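Restoring sound for Belineo, a space serial that ran to 70 episodes

The sound restorer at Brultel has spent most of the past year on one programme. Belineo, a studio-bound space serial about a freight crew, was recorded on two-inch tape, and the surviving copies are uneven.

"The picture had been transferred twice before we got it," she says. "The sound had been transferred once, at the wrong level, and then left alone."

Work began in August with an inventory. The archive held 342 reels, more than 100 of them duplicates or export edits. Export versions lose up to two minutes an episode, usually from the scenes on the bridge, where the dialogue is densest.

Her method is conservative. Each episode is synchronised to the best picture source, hum is removed at the mains frequency and its harmonics, and broadband noise is reduced only where it masks speech. "Studio air is part of the recording. If you strip it out, the set stops sounding like a room."

The ship's computer, Iralar, took the most time. The voice was played live into the studio through a loudspeaker, so it sits on the same track as the actors.
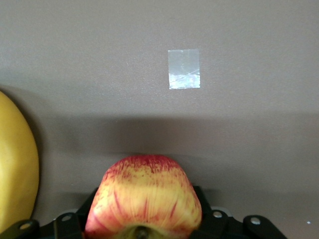 "You can't treat it separately," she says. "Any filter that helps Iralar does something to the captain as well. I went line by line in the end."

Twelve episodes have no usable master. For these she worked from a Turkish-market print held by the distributor Ateş, which kept the English track – slightly fast, and with a splice at each reel change. Speed was corrected against the theme music.

She is now checking the final series. The closing titles of the last episode run eight seconds longer than on any earlier release, and she has left them at that length.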